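Pre-Shipment Inspection, Board Book Reprint
Publisher: Clasard
Printer: Povska
Inspector: Joaquim Torres
Reviewed by: Ignacio Valcárcel
Lot: 600 copies, shrink-wrapped, 17 drawn for inspection

1. Corner radius
Result: Pass
Comment: All four corners rounded on every sample. No lifted laminate at the curve.

2. Spine and hinge
Result: Pass with comment
Comment: Opened flat 5 times per copy. Slight whitening at the center hinge on 2 copies. No board separation. Valcárcel accepts as cosmetic.

3. Small parts
Result: Pass
Comment: No flaps, tabs or inserts in this edition. The sound button from the first printing has been dropped, so the battery door check does not apply.

4. Page edges
Result: Fail, corrected
Comment: Burr on the fore edge of one sample, left by a worn die. Povska changed the die and recut the affected stack. Recheck Friday, clear.

5. Ink rub
Result: Pass
Comment: Damp cloth, then dry cloth. No transfer from the dark blue endpapers.

6. Age grading and tracking label
Result: Open
Comment: Age line is correct on the back cover. Batch code prints too close to the barcode. Prieto to send a revised cover file.
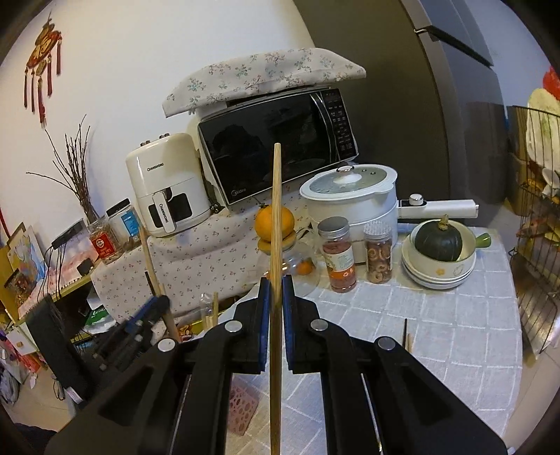

Does the open item on the tracking label hold back the whole lot?
Only the outer cartons stay on hold until the revised file is signed off. The inspected copies can go to the Bimthorpe warehouse under a quarantine tag.

7. Carton marking
Result: Pass
Comment: Title, quantity and batch code match the packing list. Tape intact on all cartons opened.

Retained samples: 2 copies, shelf 5, Sepúlveda office.
Next inspection: November printing, same checklist, with item 4 moved ahead of item 1.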